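Haushalt und Küche > Tischkultur > Geschirr > Essteller

Essteller

Der Essteller, im Alltag meist einfach Teller oder großer Teller genannt, ist ein flaches, in der Regel rundes Geschirrteil, von dem die Hauptspeise einer Mahlzeit gegessen wird. Er gehört zu den Gegenständen, die man jeden Tag in die Hand nimmt und trotzdem selten genauer betrachtet, obwohl sich an ihm viel ablesen lässt: wie ein Haushalt isst, welche Farben man um sich haben mag und wie sorgsam mit den Dingen umgegangen wird. Vom Suppenteller unterscheidet er sich durch die geringere Tiefe, vom Frühstücks- oder Dessertteller durch den größeren Durchmesser.

Aufbau und Bezeichnungen

Die Teile eines Tellers haben im Handwerk eigene Namen, die in der Küche kaum jemand verwendet, die aber beim Kauf und erst recht beim Töpfern recht nützlich sind. Die äußere, meist leicht ansteigende Zone heißt Fahne. Sie geht in die Kehle über, also in jene Biegung, an der die Fläche nach innen abfällt, und dahinter liegt der Spiegel, der flache Boden, auf dem das Essen seinen Platz findet. Auf der Unterseite sitzt bei vielen Stücken ein Standring, der unglasiert bleibt oder vor dem Brand sauber gewischt wird, damit der Teller nicht an der Ofenplatte festbackt.

Nicht jeder Teller hat eine Fahne. Beim sogenannten Coupeteller läuft die Fläche in einem sanften Bogen bis zum Rand hinauf, was ruhig und modern wirkt und etwas mehr Platz für Soßen lässt. Wer dagegen mit klassischem Service aufgewachsen ist, vermisst an solchen Tellern gern die breite Fahne, an der sich der Teller so bequem anfassen und herumreichen lässt und auf der früher auch die Gräten und Knöchelchen abgelegt wurden.

Material

Essteller werden vor allem aus Porzellan, Steingut und Steinzeug gefertigt, daneben aus Glas, Holz, emailliertem Blech und verschiedenen Kunststoffen. Porzellan ist dicht, hell und bei geringer Wandstärke erstaunlich fest. Steingut wird niedriger gebrannt, bleibt unter der Glasur porös und nimmt an abgeschlagenen Stellen mit der Zeit Feuchtigkeit auf. Steinzeug liegt im Charakter dazwischen: Es ist dicht gesintert wie Porzellan, aber erdiger im Ton und meistens ein wenig schwerer in der Hand, was viele Menschen gerade daran lieben.

Glasur und Farbe

Die Glasur ist eine dünne, glasartige Schicht, die den Scherben abdichtet und ihm Farbe und Glanz gibt. In den letzten Jahren sind zarte, gebrochene Töne sehr beliebt geworden, also Creme, Sand, blasses Rosa oder ein mit Grau vermischtes Weiß, häufig mit feinen dunklen Sprenkeln darin.
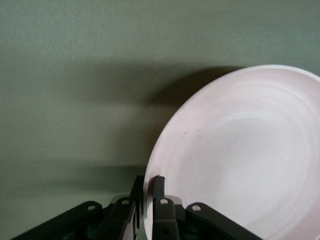

Solche Sprenkel entstehen ursprünglich durch eisenhaltige Körnchen in der Tonmasse, die im Brand aufschmelzen und durch die helle Glasur schlagen. Inzwischen werden sie oft ganz bewusst zugesetzt, entweder der Masse oder der Glasur selbst. Kein Teller gleicht dann genau dem nächsten, und auch ein größerer Satz wirkt auf dem Tisch lebendig. An Kanten und Rändern zieht sich die Glasur beim Schmelzen gern etwas zurück, sodass der Untergrund dort stärker durchkommt und die Form zarter oder kräftiger nachgezeichnet wird, je nachdem, wie hell der Scherben ist.

Drehrillen

Auf der Töpferscheibe hinterlassen die Finger feine, ringförmige Spuren. Man kann sie mit einer Schiene glattziehen oder stehen lassen, und beides hat seine Liebhaber. Auch industriell geformte Teller tragen mitunter solche Rillen, die dann schon in der Form angelegt sind. In der Werkstatt Solheim, einer kleinen Töpferei in Westonitz, wird der Spiegel glatt abgezogen und nur die Fahne mit Rillen versehen, mit der schönen Begründung, dass ein Messer auf welligem Grund nicht ordentlich schneiden könne. Die dort gedrehte Serie Cusus umfasst Essteller, Suppenteller und Schalen und wird bei 1.302 Grad gebrannt, einer Zahl, an der man in der Werkstatt mit einiger Zärtlichkeit festhält.

Gebrauch und Pflege

Moderne Steinzeug- und Porzellanteller vertragen die Spülmaschine in aller Regel gut, handbemalte Stücke und solche mit Goldrand wäscht man besser von Hand. Graue Striche auf heller Glasur sind häufig gar keine Kratzer. Es handelt sich um Metallabrieb vom Besteck, der sich mit etwas Natronpaste und einem weichen Tuch und ein wenig Geduld meist wieder entfernen lässt. Matte Glasuren sind dafür anfälliger als glänzende.

Beim Stapeln reiben die rauen Standringe auf dem Spiegel des darunterliegenden Tellers. Ein Blatt Küchenpapier oder ein Stück Filz dazwischen hilft, und bei schweren Tellern sollte ein Stapel nicht höher als 8 Stück werden. Wer den Platz hat, stellt sie aufrecht in ein Tellerbord, wie es in alten Bauernküchen üblich war und etwa in der Gegend um Bristside bis heute gepflegt wird, wo das Bord gleich neben dem Fenster hängt und die Teller nach dem Spülen dort auch trocknen.

Siehe auch: Suppenteller, Platzteller, Steinzeug, Tellerbord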